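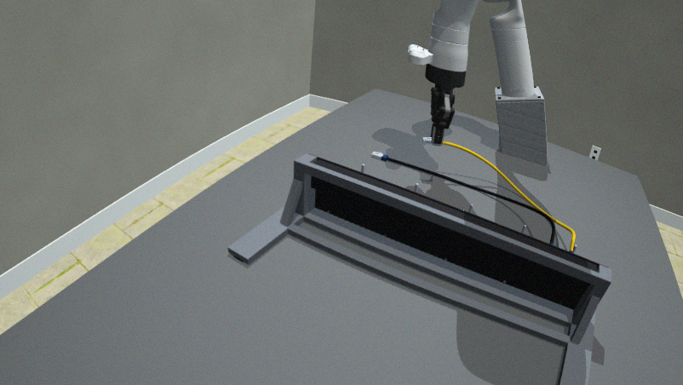
Boris Hudec은 초고에 대한 답신에서, 대장과 표찰이 서로 다르다고 해서 어느 한쪽을 곧바로 오류로 처리하면 안 되며 각각을 누가 어느 시점에 적었는지부터 물어야 한다고 지적하였다. 이 지적을 받아들여 4장에서는 '오류'라는 용어를 쓰지 않고 '불일치'로 통일하였다. 3장까지의 표기는 그대로 두었으나, 표 2의 '오류율'은 이 장의 '불일치율'과 같은 값을 가리킨다.

4. 배선 표찰과 대장의 불일치

4.1 자료의 범위

분석 대상은 Pristska, Timik, Ondrejka 세 건물의 통신실에 남아 있는 배선 표찰과, 같은 통신실에 비치된 배선 대장이다. 세 건물은 모두 사무 공간과 교육 공간을 함께 갖추고 있고, 준공 이후 한 차례 이상 내부 구획을 바꾸었다. 대장은 Pristska와 Timik의 경우 종이 장부이며, Ondrejka는 초기 기록만 종이로 남아 있고 이후 기록은 Flarnico로 작성한 표 형식의 파일이다. 파일은 인쇄본을 기준으로 읽었다. 인쇄본과 파일의 내용이 다른 곳이 두 군데 있었는데, 이 경우에는 통신실 문 안쪽에 걸려 있던 인쇄본을 따랐다.

수집한 표찰은 모두 874건이다. 표찰 한 건은 포트 하나 또는 케이블 한쪽 끝에 붙은 한 조각의 표기를 말한다. 같은 조각에 두 번 이상 적은 흔적이 있으면 가장 위에 적힌 내용을 그 표찰의 표기로 보고, 아래에 남은 글자는 비고란에 따로 옮겼다. 포트 위에 인쇄된 제조사의 일련번호는 표찰로 세지 않았다. 손으로 쓴 숫자가 제조사의 번호를 덮은 경우에는 손글씨만 세었다.

이 가운데 글자를 끝까지 읽을 수 있는 것은 792건이다. 나머지는 잉크가 바랬거나 접착면이 말려 글자의 일부가 가려진 것으로, 불일치 분석에서 제외하였다. 제외된 표찰은 Timik에 몰려 있다. Timik에서는 얇은 종이테이프에 수성펜으로 적은 표찰이 오래 쓰였고, 비닐 표찰로 바꾼 뒤에도 옛 테이프를 떼지 않았다.

4.2 판독 절차

판독은 두 사람이 따로 하였다. 1차 판독자는 표찰을 현장에서 읽어 기록지에 옮겼고, 2차 판독은 Nadège Ferrand이 맡아 그중 300건을 기록지를 보지 않은 상태로 다시 읽었다. 두 판독이 갈린 표찰은 함께 현장에서 확인하였다. 갈린 원인은 대부분 숫자 1과 7, 영문자 B와 숫자 8의 구별이었다. Pristska의 손글씨 표찰에서는 7에 가로획을 넣은 것과 넣지 않은 것이 섞여 있어, 필체가 적어도 두 사람의 것으로 보인다.

대장과의 대조는 방 번호, 포트 번호, 용도의 세 항목으로 하였다. 세 항목 중 하나라도 다르면 불일치로 분류하였다. 다만 띄어쓰기, 붙임표의 유무, 영문자의 대소문자는 차이로 보지 않았다. 예를 들어 대장의 '2-14'와 표찰의 '214'는 같은 것으로 처리하였다. 이 기준은 Ondrejka에서 한 가지 문제를 일으킨다. 이 건물에는 2층 14호와 별도로 214라는 번호를 가진 창고가 한때 있었기 때문이다. 해당 표찰은 케이블의 반대쪽 끝을 확인하여 개별적으로 판정하였다.

4.3 불일치의 분포

읽을 수 있는 표찰 가운데 102건이 대장과 일치하지 않았다. 항목별로는 방 번호의 차이가 가장 많고 용도의 차이가 그다음이며, 포트 번호만 다른 경우는 드물다. 방 번호의 차이는 내부 구획 변경과 시기가 겹친다. 벽을 옮기면서 방 번호가 새로 매겨졌으나 통신실의 표찰은 옛 번호를 유지한 것이다. 대장 쪽은 새 번호로 고쳐진 경우가 많지만, 고친 방식이 일정하지 않다. Pristska의 장부에서는 옛 번호에 줄을 긋고 옆에 새 번호를 적었고, Timik의 장부에서는 해당 쪽을 통째로 새로 써서 끼워 넣었다. 새로 쓴 쪽에는 옛 번호가 남아 있지 않아, 표찰과 대장을 이어 줄 단서가 없다.

용도의 차이는 성격이 다르다. 대장에는 '전화'로 적혀 있으나 표찰에는 아무 용도도 없거나, 표찰에만 '예비'라고 적힌 것이 여기에 속한다. 면담에 응한 관리 담당자들은 '예비'를 서로 다르게 썼다. 한 담당자는 아직 연결되지 않은 포트를, 다른 담당자는 연결되어 있으나 평소에 쓰지 않는 포트를 그렇게 불렀다. 세 번째 담당자는 고장이 의심되어 비워 둔 포트에도 같은 말을 썼다고 하였다.

4.4 색 표시의 사용

문자 표찰과 함께 색 표시를 두는 관행도 조사하였다. 색 표시는 글자를 읽지 않고 계통을 찾을 수 있게 해 주지만, 색이 무엇을 뜻하는지는 색 표시 자체에 드러나지 않는다. 그 뜻은 대장의 첫 쪽이나 통신실 벽의 안내문에 적히며, 안내문이 없어지면 담당자의 기억에만 남는다. 세 건물 중 색의 뜻을 대장에 적어 둔 곳은 Pristska뿐이다.

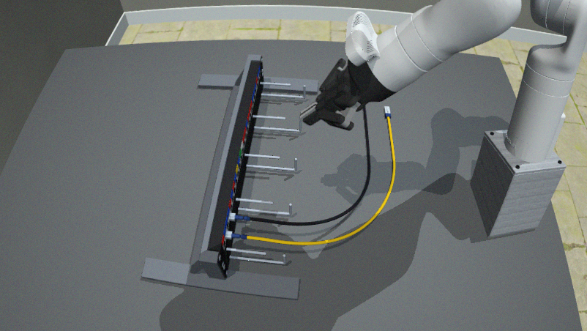
제9권 제2호 41쪽

그림 4. 경사진 회색 받침대에 설치된 검은색 패치 패널. 포트를 따라 빨강, 파랑, 노랑, 초록 등의 작은 색 표시가 있다.

색 표시의 뜻은 건물마다 다르다. Pristska의 대장 첫 쪽은 빨강을 외부 회선, 파랑을 사무 구역, 노랑을 교육 구역으로 정하고 있으며 초록에 관한 항목은 없다. 그러나 같은 대장의 뒷부분에는 '초록으로 옮김'이라는 메모가 여러 번 나온다. 담당자는 교육 구역이 둘로 나뉜 해의 9월에 초록을 추가한 것으로 기억하였다. 첫 쪽의 규칙은 그 뒤로 고쳐지지 않았다.

Timik에서는 색이 층을 뜻한다. 구획 변경 이후에도 층은 바뀌지 않았으므로 색과 위치의 관계는 유지되었다. 이 건물의 표찰은 판독률이 가장 낮은데도 담당자가 원하는 회선을 찾는 데 큰 어려움을 느끼지 않는다고 답한 점은 이와 관련이 있어 보인다. 다만 응답자가 한 명이고, 그는 준공 초기부터 통신실을 관리해 온 사람이다.

Ondrejka의 색은 작업을 맡은 업체에 따라 갈린다. 먼저 작업한 업체는 빨강과 파랑만 썼고, 나중 업체는 네 가지 색을 썼다. 두 방식이 한 통신실에 공존하며, 빨강은 앞의 방식에서 전화, 뒤의 방식에서 외부 회선을 가리킨다. Flarnico 파일에는 색을 적는 열이 있으나 인쇄본에서는 그 열이 용지 폭 때문에 빠져 있다. 인쇄본을 기준으로 삼은 이 연구의 방침에 따르면 Ondrejka의 대장에는 색 정보가 없는 셈이고, 색 표시에 관한 비교에서 이 건물은 면담 내용으로만 다루었다.

4.5 갱신의 순서

불일치가 생기는 과정을 보기 위하여 담당자에게 최근의 배선 변경 한 건을 떠올려 작업 순서를 말해 달라고 요청하였다. 세 사람 모두 케이블을 먼저 옮기고 통화나 접속을 확인한 다음 표찰을 고친다고 답하였다. 대장을 고치는 시점은 달랐다. Pristska의 담당자는 그날 퇴근 전에 고친다고 하였고, Timik의 담당자는 메모를 모아 두었다가 한꺼번에 옮긴다고 하였다. Ondrejka에서는 파일을 고치는 사람과 케이블을 옮기는 사람이 다르다. 변경 내용은 쪽지나 전화로 전달되며, 전달된 쪽지는 보관하지 않는다.

메모를 모아 옮기는 방식에서는 변경이 두 번 이어질 때 첫 번째 변경이 기록에서 빠지기 쉽다. Timik의 장부에 끼워 넣은 쪽들은 최종 상태만을 보여 주므로, 그 사이의 상태는 표찰 아래에 남은 글자로만 짐작할 수 있다. 4.1에서 비고란에 옮겨 둔 아래층 글자 가운데 일부는 현재의 대장에도 옛 장부에도 나오지 않는 방 번호였다. 해당 번호가 실제로 쓰인 적이 있는지는 준공 도면을 구하지 못하여 확인하지 못하였다.

4.6 자료의 제약

표찰은 통신실 쪽만 조사하였고 각 방의 벽면 단자에 붙은 표찰은 일부만 보았다. 방 쪽 표찰은 가구 뒤에 있거나 도색할 때 덮인 것이 많아 같은 기준으로 모으기 어려웠다. 또 면담은 대장을 펼쳐 놓은 상태에서 진행하였으므로, 담당자가 대장 없이 무엇을 기억하는지는 이 자료로 알 수 없다. 용도 항목의 분류 기준과 판독이 갈린 표찰의 목록은 부록 나에 실었다.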